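Odd news roundup, November edition, thread. 1/ whatever it ends up being
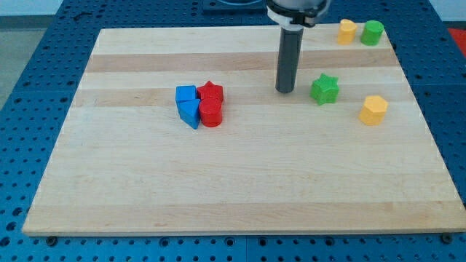 1/ Starting with the cheese wedding in Triltine. Couple skipped the cake and had a stack of wheels instead, 21 of them, rolled down the aisle one at a time by the groomsmen. One got away. Went out the door, across the car park and into the creek. The ceremony carried on without it. If you're picturing the serving end of this, think a big striped board, pale maple and tan, the kind that'd hold a decent wedge, times a whole reception hall.

2/ The bride's uncle went in after the runaway wheel in his good shoes. Got it too. It was served. I have the menu card from a cousin and it's listed as "creek gouda", in nicer handwriting than the rest

3/ Next. Town of Filtlow has banned whistling in the main street before 7am. Not a joke, it's on the noticeboard. One bloke, same tune, every morning, for years apparently. Bylaw doesn't name him but it does name the tune

4/ He's switched to humming. The neighbours say the humming is worse. Second bylaw being drafted

5/ Reader sent me this one at midnight with no context: the Tindus Goose Parade has been won by a duck. Entered as a goose, judged as a goose, ribbon and all. Owner says the form only asked for "bird, white, well behaved"

6/ Runner up (a goose) bit the presenter. So fair enough on the well behaved part

7/ Prize was 500 bucks and a sack of feed. Duck keeps both. Rules are being "looked at" which in Tindus means see you same time next year

8/ Someone's going to ask so – no, I don't have video of the biting. Yes I've asked. Twice.

9/ Ok the Reuter Street mattress race. For newcomers: teams of 5, one lies down, four carry, whoever's on the mattress has to stay under the doona the whole way. Old rule was no sleeping. This year a guy fell asleep for real somewhere near the bakery and his team came first

10/ Protest lodged. Protest thrown out becuase the no sleeping rule got left off the sheet when they retyped it. He found out he'd won when they tipped him onto the grass

11/ Quick one. Woman in Triltine (again, what is in the water) got her library book back to the desk about 60 years overdue. It was a book on memory improvement. Librarian stamped it and asked if she wanted to renew. She did

12/ Correction to last month's thread: the man who grew a pumpkin shaped like his brother in law has been in touch. It's his father in law. Brother in law is the zucchini. Sorry to all three

13/ Also a few of you asked about the haunted vending machine in Filtlow. It's been fixed. It still gives out orange when you press lemon but it doesn't do it at 3am by itself anymore. Attendance at the pub next door is down

14/ Had a long one about a brass band and a car wash but the trombone player wants to check it first, says I've got the order of events wrong. Holding it. Its a good one though

15/ Got something from your town? Replies are open, messages too. Prefer it with a clipping or a noticeboard pic, animals with ribbons go to the top of the pile

16/ Oh and the uncle's shoes were suede. Cousin just told me. Thread ends, dinner's burning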